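Bastudent and Dhillon Open Applications for Shared Study Rooms in Drasness

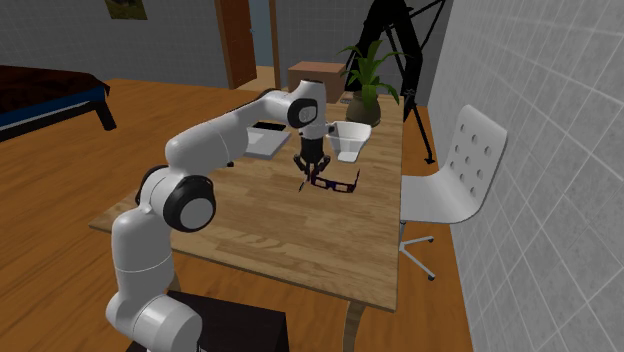
DRASNESS, 7/27/21 – Bastudent, the student housing and study support organization, and the property firm Dhillon have signed an agreement to bring shared study rooms to four apartment buildings in Drasness. The rooms will be open to students in high school, college and adult education who live in the buildings or within walking distance of them. Applications for a place are being accepted as of today, and the first rooms are scheduled to open in October.

Under the agreement, Dhillon will provide the space free of rent for an initial term of two years. Bastudent will manage the rooms, hire and train the study supervisors, and handle applications. Drondis, which publishes learning materials for adult education programs, will supply printed course books and a lending shelf for each location.

When all locations are in operation, the program will offer places to some 300 students each week. There is no charge to students or their families.

"Students in Drasness have told us for a long time that they need a quiet table, a good lamp and a door that closes," said Kristine Lacson, executive director of Bastudent. "Many of them share a bedroom or do their homework in a kitchen where the rest of the family is cooking and talking. We are grateful to Dhillon for offering space in buildings where these students already live."

A Need Close to Home

Bastudent began looking for neighborhood space last year, after its downtown study hall reached capacity on most weekday evenings. Staff members spoke with students who had stopped coming to the hall and found that travel was the reason given most often. The last bus from downtown to the northern part of Drasness leaves before the hall closes, and students without a ride home had to leave early or stay away.

The agreement places study rooms in the northern and eastern neighborhoods, where no comparable service is now available in the evening. Each room is on the ground floor of its building and has a separate entrance from the street, so that students who are not tenants can come and go without passing through the residential hallways. All of the rooms have step-free access and an accessible restroom.

"We had ground-floor units that were used mainly for storage, and our tenants had asked more than once what we intended to do with them," said Santosh Mathur, director of community properties at Dhillon. "A study room is a quiet neighbor. It brings light and people to the street side of the building in the evening, and it serves families who have rented from us for many years."

Dhillon will pay for the renovation work, including new windows on the street side, sound insulation in the ceilings and improved ventilation. The company will also cover heating, electricity and internet service during the initial term. Work has been completed at the first location and is under way at the second. The remaining units will be renovated after the first rooms open, and their opening dates will be announced on the Bastudent website.

How the Rooms Will Operate

The study rooms will be open on weekday afternoons and evenings and on weekend mornings. A paid supervisor will be present during all opening hours. Supervisors will help students plan their work and find materials, and will refer them to a tutor if they need regular help in a subject. They will not grade assignments or report on a student's progress to schools or employers.

Each room will have individual desks along with a larger table for group work. Students may reserve a desk for the full term or book single visits. A portion of the desks will be kept open at all times for students who arrive without a booking. Laptop computers may be borrowed for use in the room, and printing will be free of charge up to a monthly limit.

Conversation will be permitted at the group table only. Students may bring drinks in closed containers. Meals must be eaten outside the room, and each location will have a small area near the entrance for this purpose.

Evening hours at each location will include time set aside for adult students, many of whom attend class after a full day of work. Drondis will provide course books in reading, writing, basic mathematics and bookkeeping for use during these hours. Students may take the books home for up to four weeks and may renew a loan once if no other student has requested the title.

Bastudent will review attendance and opening hours with Dhillon at the end of each term. Changes to the schedule will be posted at the entrance to each room before they take effect.

Applying for a Place

Students may apply online through the Bastudent website or in person at the downtown study hall. Paper forms are also available from the building offices at all Dhillon properties in Drasness. Applicants under the age of 18 need the signature of a parent or guardian. Proof of enrollment in a school or course is required, but applicants will not be asked for information about household income.

Places with a reserved desk will be offered first to students living in the participating buildings, and then to other students in the surrounding streets in the order in which their applications were received. Applicants who cannot be offered a reserved desk will be placed on a waiting list and may use the open desks in the meantime.

Bastudent is also seeking applications for the position of study supervisor. Candidates should have experience in teaching, tutoring or youth work and must be available at least two evenings per week. Training is paid and will take place at the downtown study hall before the first rooms open. A full description of the position is available on request.

About Bastudent

Bastudent provides study space, tutoring and housing advice to students in Drasness and nearby towns. The organization operates the downtown study hall and a housing help desk for students renting for the first time. Its services are paid for by grants, member contributions and local business partners.

About Dhillon

Dhillon owns and manages residential and commercial buildings in the Drasness area. Its community properties department works with local organizations to make space available for education, child care and neighborhood services.

About Drondis

Drondis publishes course books and workbooks for adult learners. Its titles are used in evening programs, workplace training and independent study.

Media Contact

Questions from the press and requests for interviews with Ms. Lacson or Mr. Mathur may be directed to the Bastudent press office. Visits to the first completed study room can be arranged by appointment.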